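8강 강의노트: 양팔 조작과 행동 청크 예측

지난 시간 마지막에 남겨 둔 질문부터 이어 갑니다. 시연을 충분히 모아서 행동 복제를 학습시켰는데, 왜 한 팔로 컵을 옮길 때는 잘되던 정책이 옷만 만나면 무너질까요? 저는 이 질문이 이번 학기 전체에서 제일 재미있는 대목이라고 생각합니다.

8.1 변형 물체의 상태

컵의 자세는 숫자 여섯 개면 적을 수 있습니다. 옷은 그렇지 않습니다. 접힌 천의 안쪽은 카메라에 보이지 않고, 손가락이 천을 한 겹 잡았는지 두 겹 잡았는지도 영상만으로는 구별이 어렵습니다. 그래서 상태를 명시적으로 추정한 뒤 계획을 세우는 고전적인 방식은 옷 앞에서 무척 비싸집니다. 시연 학습은 이 단계를 건너뛰고 관측에서 행동으로 바로 갑니다. 대신 대가가 있는데, 사람이 시연할 때 망설인 것, 고쳐 잡은 것까지 전부 데이터에 들어옵니다.

벨트가 끼워진 바지는 여기서 한 단계 더 어렵습니다. 천은 거의 저항 없이 접히지만 가죽 띠는 굽혔다 놓으면 되돌아오려 하고, 허리 고리는 띠가 움직일 수 있는 방향을 묶어 둡니다. 성질이 다른 두 재료가 한 물체처럼 얽혀 있는 셈이지요. 한 손으로 띠를 당기면 바지가 통째로 따라옵니다. 다른 손이 허리춤을 눌러 주거나 띠의 반대쪽을 맡아야 비로소 띠만 움직입니다.

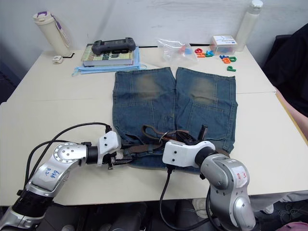 양팔 과제에서 꼭 구분해야 할 것이 역할과 시점입니다. 어느 팔이 고정하고 어느 팔이 움직이는가가 역할이고, 그 역할을 언제 바꾸는가가 시점입니다. 시연 데이터에는 둘 다 이름표 없이 섞여 있습니다. 같은 배치를 보고도 어떤 시연자는 왼팔로 먼저 잡고 어떤 시연자는 오른팔로 먼저 잡습니다. 평균제곱오차로 학습한 정책은 이 둘의 중간을 내놓는데, 중간이란 두 팔 모두 어중간하게 다가가다 마는 동작입니다. 6강의 다봉분포 그림을 다시 펴 보세요. 바로 그 문제입니다!

8.2 행동 청크

해법 하나는 한 시점의 행동만 예측하지 않고 앞으로 k스텝의 행동을 한꺼번에 예측하는 것입니다.

π(a_t, a_{t+1}, …, a_{t+k-1} | o_t)

k가 커지면 정책이 결정을 내리는 횟수가 줄고, 오차가 쌓일 기회도 함께 줄어듭니다. 시연자가 잠깐 멈춘 구간에서 정책이 영영 멈춰 버리는 현상도 많이 사라집니다. 반면 k가 너무 크면 띠가 손가락에서 미끄러졌을 때 반응이 늦습니다. 절충안은 매 스텝 새 청크를 예측하고, 같은 시점에 대한 여러 예측을 가중 평균하는 것입니다(시간적 앙상블). 다만 서로 다른 봉우리의 예측을 평균하면 앞에서 말한 문제가 되살아나니 조심해야 합니다. 생성 모델로 청크 전체를 뽑는 방법은 9강에서 다룹니다.

8.3 읽을거리: Dredura 실험

Laurențiu Dobre의 세미나 자료에 나오는 Dredura 실험을 같이 봅시다. 벨트 달린 바지에서 띠를 빼는 과제이고, 시연 139개로 학습했습니다. 청크 없이 학습한 정책은 띠를 잡는 데까지는 가지만 그다음에 손을 바꾸지 못하는 경우가 많았습니다. 청크 길이를 85로 두자 손 바꾸기가 눈에 띄게 매끄러워졌다고 합니다. 저는 이 결과를 처음 보고 정말 신이 났어요. 네트워크 구조는 그대로 두고 출력의 모양만 바꿨는데 행동의 성격이 달라졌으니까요.

주의해서 읽을 점도 있습니다. 비교 대상인 Avram 정책은 관측에 손목 카메라를 쓰지 않았습니다. 그러니 두 정책의 차이를 전부 청크 덕으로 돌리면 안 됩니다. 학습은 4,000 에폭까지 돌렸는데 검증 손실은 훨씬 일찍 평평해졌고, 그 뒤로도 실제 동작은 계속 좋아졌다고 적혀 있습니다. 검증 손실로 체크포인트를 고르던 분들은 이 부분을 꼭 읽어 오세요.

과제 (2인 1조)

가. 나눠 드린 시연 궤적에서 역할이 바뀌는 시점을 손으로 표시하고, 조원끼리 얼마나 일치하는지 비교하세요. 의견이 갈린 구간은 지우지 말고 따로 적어 둡니다.

나. k를 세 값으로 바꿔 학습하고, 실패를 유형별로 정리하세요. 성공률만 적은 보고서는 받지 않습니다.

다. 배경 물건의 배치를 바꾼 평가 영상에서 정책이 흔들리는지 확인하세요. 작업과 무관한 물건에 정책이 기대고 있다면 어떤 증거로 그것을 보일 수 있을지 한 단락으로 씁니다.

코드는 Larnetti 저장소의 chunk 브랜치에 있습니다. 정규화 통계는 팔마다 따로 계산해야 하는데, 작년에 여기서 막힌 조가 꽤 있었습니다. 막히면 실습 시간에 로그 파일을 들고 오세요.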